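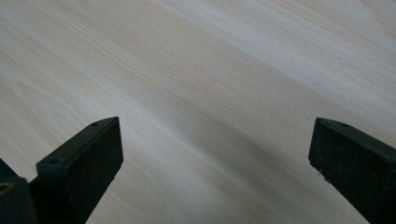
Magdy Tawfik asked at our first review why we didn't simply drive the arm with a joystick and record that, and it was a fair question, so we tried both.

Our project (we called it Pludine) set out to teach a robot to pick up small parts from a table by showing it how. In the first method you hold the gripper tool yourself, walk up to the table and do the job. In the second you sit at the Emness desk and steer the arm from a pair of handles, watching a screen.

We collected 400 demonstrations by hand and 400 by remote control, using the same parts and the same starting positions. The hand-held ones were so much fun to do! After a morning's practice all 4 of us had a natural rhythm — open, lower, close, lift — and we hardly thought about our wrists any more. Remote control was slower and our eyes got tired, but every movement was one the arm could really make. By hand it is very easy to twist your elbow into a pose no arm could copy, and we had to throw away a whole Sunday of work for that.

One thing we learned early: begin each recording with the fingers open and nothing between them, and hold still for 2 seconds. Our trimming script, Kun, looks for that pause and cuts there. When somebody rushed it, the script cut into the reach and the clip was no use for training.

Results for both sets are in the next section. We were really surprised by how well the hand-held set did on parts lying close to the table edge, where our remote driving had been at its clumsiest.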